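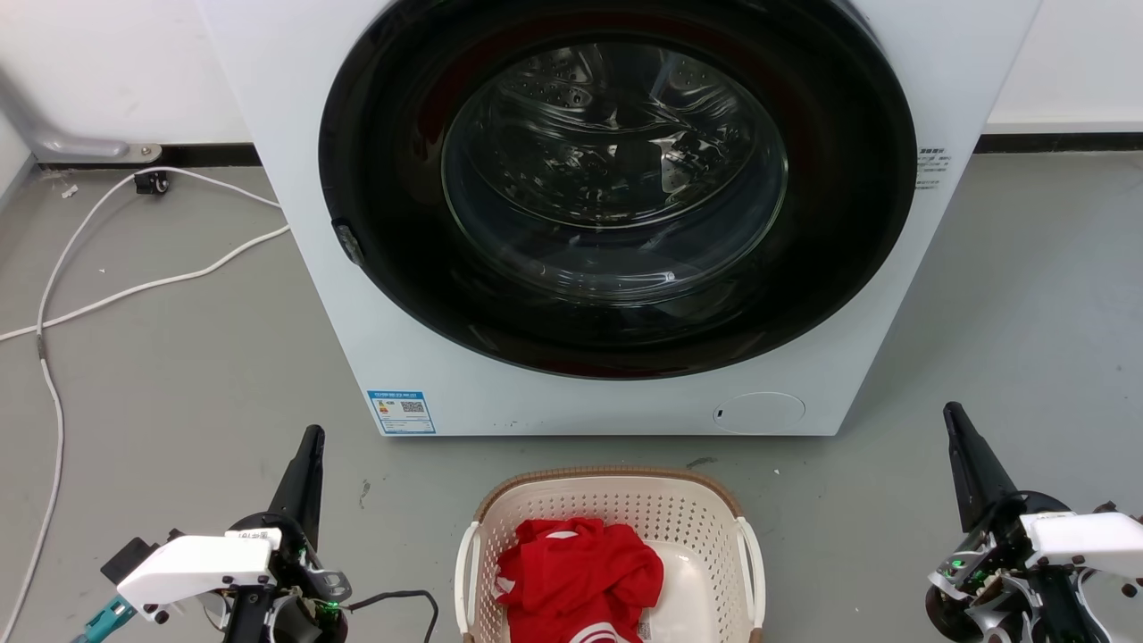 Viorica Ilie wrote in to ask why towels washed with the full dose of detergent still come out stiff and smell sour a day later, and whether a second dose would fix it. It would make the problem worse. Stiffness and odor in a front loader usually come from detergent and softener left in the fabric, combined with minerals from hard water. The procedure below removes that residue and resets the dose.

What you need

Citric acid powder
Washing soda
A kitchen scale
A 500 ml measuring jug
A water hardness strip

Step 1. Test the water

Run the cold tap for 2 minutes, fill the jug, and dip the strip for the time printed on its packet. Compare the color with the chart and write down the result. If you have a softener installed, test at the tap nearest the machine, as some kitchen taps bypass it.

Step 2. Strip the towels

Load the drum halfway with towels only. Put washing soda in the main wash compartment, using the amount on the package for your hardness level. Add no detergent. Select the hottest cotton cycle the care labels allow, with an extra rinse.

Pause 10 minutes into the wash and look at the water line. Heavy suds with no detergent added mean the towels are carrying old product. Let the cycle finish and repeat it until the suds are light. Old towels washed with softener for years may need several passes.

Step 3. Acid rinse

Dissolve 15 g of citric acid in 500 ml of warm water. Pour it into the softener compartment up to the max line and discard the rest. Run a rinse and spin. Do not combine citric acid with chlorine bleach, in this cycle or in the drawer. If bleach was used recently, run an empty rinse first.

Step 4. Reset the dose

Detergent caps are commonly marked for a full, heavily soiled load. Start at the lowest line that matches your hardness reading. Increase it only if the wash looks gray or body oils remain at the collar and cuffs. Liquid softener should be left out for towels altogether, as it coats the loops and reduces absorbency.

For powder, weigh one scoop and mark the level on the outside with tape. Scoops supplied with different brands are not interchangeable.

Step 5. Dry promptly

Remove the load when the cycle ends. Shake each towel by the short edge to lift the pile before hanging. Leave the door ajar and the drawer open between loads.

Checking the result

Place a few drops of water on a dry towel. They should soak in at once. If they bead, repeat Step 2.

Last revised 2026-09-08. Dosing notes for wool and down are on a separate page.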